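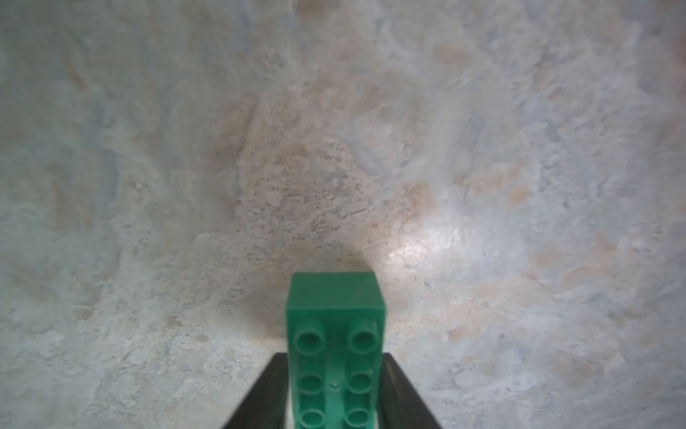 Green brick, six studs in view, on end.

9 October 2022. Bench notes, bricks and music stand.

Came in to sort the brick box and stayed to have opinions about it. The box is labelled "Julham, misc" in Jagadeesh's handwriting, and misc is doing a lot of work there. It holds the big toddler bricks, two makes of them, plus whatever has fallen in since December: pens, a cable tie, half a rubber, the key to something.

The two makes look the same until you try to put them together. Old ones (bought second-hand, Whitlock shelf) grip so hard you need a fingernail and some language. The newer ones came through Skeder in a bag and sit on each other politely and slide off if you breathe. Old on new is fine. New on old needs a thumb. I have now written this down in three separate notebooks and expect to discover it again in spring.

Stood a green one up on its end. I like them best this way, the studs facing you like a very dull instrument panel. The end is the smooth bit and the only place a label will stay put. We tried stickers on the sides last year and they came off in the washing-up bowl and blocked the plughole. Pencil doesn't take. Chinagraph takes, then transfers itself to your cuffs.

Washing: the whole lot went through the bowl with warm water and a drop of liquid. 20 minutes' soak, rinse, upside down on a tea towel. The hollows inside the bricks hold more water than you would believe and release it later, over paper. Leave them overnight. I did not leave them overnight the first time and the December pages of this book are wavy as a result.
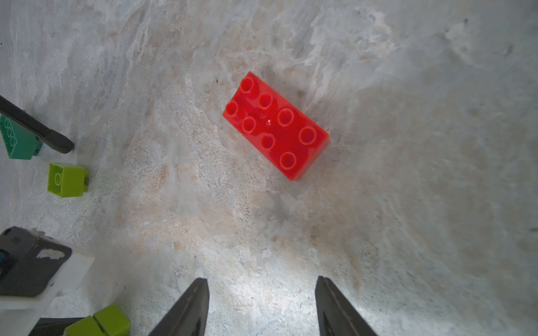

Then the question of sorting. Jagadeesh Poojary is for sorting by colour, on the grounds that it looks nice. I'm for sorting by size, on the grounds that when you want a brick you want a size of brick. We've agreed on size with colour inside that, so there are now more tubs than will fit on the shelf and everyone is equally unhappy. The single-stud ones get a jam jar. They are the ones that vanish, and the ones you find with your foot.

Colour names are a separate argument. There is green, there is the lime sort, and there is one that I call teal and Jagadeesh calls "also green". For the tub labels I've put teal. He can add a footnote.

Pens. Would whoever uses the black ones please put them back in the mug. I don't mind sharing a surface with a pen, but they roll, and the marbled top is exactly the pattern you'd choose if you wanted to lose small things on it. White, beige, brown streaks, specks. Dropped a crumb of putty on it this morning and had to find it by feel. The Govavance catalogue calls this finish "forgiving". It forgives crumbs. It has never once forgiven me.

A plain grey sheet would be better. Priced one at 82 for the full floor, cut to size, or 70 if we cut it ourselves, which saves 12 and costs an afternoon and probably the sheet. Leaving it for now.

On to the music stand. 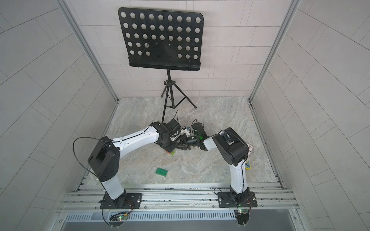

It's a good stand, the folding kind with a perforated metal desk, and it earns its place against the back wall by holding up whatever sheet we're working from. The ledge takes a clipboard. The wire clips take anything up to a thin pad and then spring off at you. Thick card is beyond them and so is a single loose page, which gets under the wire and curls.

Points for whoever sets it up next:

Open the legs fully before you tighten the knob. Half open looks fine and then leans, slowly, over lunch.

Tighten the knob by hand. Pliers have been used on it before, by someone who knows who he is, and it took both of us to get it loose again.

Keep the front leg pointing forward down the middle. The other way round it stands too close to the tiles and the desk taps the wall.

The tiles want a wipe. Light grey was a brave choice. The offset joints pick up dust first, and a damp cloth just moves it along to the next row. An old toothbrush did 2 rows nicely before I lost interest. Toothbrush is in the drawer under the sink, marked TILES, please believe the marking.

Still to do: second jam jar, labels for the tubs, find out what the key opens. The Whitlock shelf needs a longer bracket if all those tubs are going to live there. Jagadeesh has the drill.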